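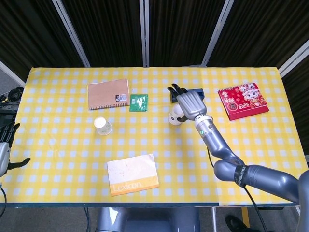 The Yellow Tablecloth

My aunt's tablecloth was never big enough for the table, so she bought a second one just like it and let them overlap. Yellow and white gingham, bright as a lemon drop. When I took over the tearoom at Dostaswood I swore the cloth would be the first thing to go. That was in March. By December I was still smoothing down the seam every morning with the flat of my hand, same as she did, and telling anybody who asked that it was vintage.

The tearoom was really just the front room of her house, with a hatch to the kitchen and a bell on the door. She'd run it for 35 years and left it to me along with the kettle, the debts (small ones, thank goodness) and a brown spiral notebook with a barcode label still stuck on the corner. She never peeled labels off anything. I found price stickers on the bottoms of her lamps.

I'd been avoiding the notebook. I knew it was the accounts, and I'm no good with accounts. My idea of bookkeeping is to put the money in a tin and feel pleased when the lid won't shut. But the man from Varumov was coming at four o'clock to talk about buying the building, and he'd asked on the phone, very politely, whether I had any figures. I said oh yes, plenty of figures! Then I hung up and ate half a loaf of banana bread standing over the sink.

So there I was at lunchtime, with the door locked and the notebook on the yellow cloth, plus a couple of paper cups and one green packet of tea, the last of the good stuff. I set one cup upside down because that's how she always kept them, mouth to the table, so the dust couldn't get in. Paper cups, in a tearoom! She had a whole cabinet of china and wouldn't let a customer near it. People took their tea in paper with little green decorations on the side and they liked it fine.

I opened the notebook at the back, which is how I read magazines too.

It wasn't accounts. Well, there was one page of accounts. Somewhere in the middle she'd written 2,872 and under it 2,591, and she'd drawn a line and not bothered to take one from the other. I did it on my phone. It came to 281, and I still don't know if that was dollars or scones.

The rest of it was people. No names, she was terrible with names, just who they were to her. Gray coat, sits by the radiator, doesn't want to talk until the second cup. Two sisters, don't seat them facing the window, it's the road their brother left on. Bus driver, off sugar again, pretend to believe him. Page after page of this in her slanty blue handwriting. Some of the entries had been crossed out and fixed years later in a different pen. The bus driver had been off sugar four separate times.

I forgot all about the banana bread. I read the whole thing straight through with my elbows on the gingham, and every so often I'd hit somebody I knew. The gray coat still came in! I'd been chattering at that poor woman since spring, right from the minute she sat down, and she'd look at me over the rim of her cup like I was a radio somebody had left on.

Then, near the front, I found me.

Niece, it said. Comes for the summer. Says she hates the tablecloth. Always picks the seat with the seam so she can run her finger along it.

I looked down, and I'm sure you can guess what my finger was doing.

I had forgotten those summers, or I'd put them away somewhere. My mother would drop me off with one suitcase and a paperback, and I'd sulk for a day, and then my aunt would hand me a cloth and let me wipe tables, and by the end of the week I'd be bossing the customers around. There was a cat called Bhutto who slept on the cash box. I hadn't thought about that cat in twenty years – a huge, cross, orange thing who only liked people he could steal from. I flipped forward and sure enough he had his own entry. Bhutto, it said. Prefers tuna. Do not extend credit.

The bell rang at ten to four. I'd forgotten I'd locked the door, so there was a bit of rattling before I got there.

The man from Varumov was younger than he'd sounded, with a folder under one arm and wet shoes. He looked at the hatch and he looked at the ceiling, where the paint was coming down in curls, and then he looked at the table for quite a long time.

"That's very yellow," he said.

"It's vintage," I said.

He sat down. He told me about the plans, which had a name, they were going to call it Ivis. There'd be apartments upstairs and something with glass downstairs, and he said the word "footfall" a lot. He was nice enough. He asked if he could see the figures and I said I was still going over them, and I moved the notebook to my side of the table and put my arm across it like a kid guarding a spelling test.

"Would you like tea?" I said.

I tore open the green packet. It was meant for me, that one, I'd been saving it since her funeral, but you can't just sit there with a person whose shoes are wet. The kettle took forever. While it grumbled away I watched him through the hatch. He'd stopped looking at his folder. He had picked the chair by the seam, and he was following it with one finger, all the way down to where the cloth hung over the edge, then back up again. I don't think he knew he was doing it.

I turned a paper cup right side up and made his strong. He drank it and told me his grandmother used to have a kitchen this color, and then he talked about her for twenty-five minutes. She'd kept bees. She'd thrown a shoe at a priest once. I never did find out why, because his phone went and he had to take it out on the step.

When he came back in for his folder he said he supposed I'd want time to think.

I said I supposed I would.

"I could come by next week," he said. "If that's all right. Go over it again."

"The scones are better in the morning," I said.

After he'd gone I washed the teaspoon and hunted around for a pen. There were only a few blank pages left at the back. I sat down in the seam chair, opened the notebook flat and tried to make my handwriting slant a bit.

Wet shoes, I wrote. Grandmother had bees. Ask about the priest.

Then I put the other cup back where it had been, mouth down on the yellow, and went to unlock the door for the four-thirty people. The gray coat was first in. I brought her tea over and didn't say one word, and it nearly killed me.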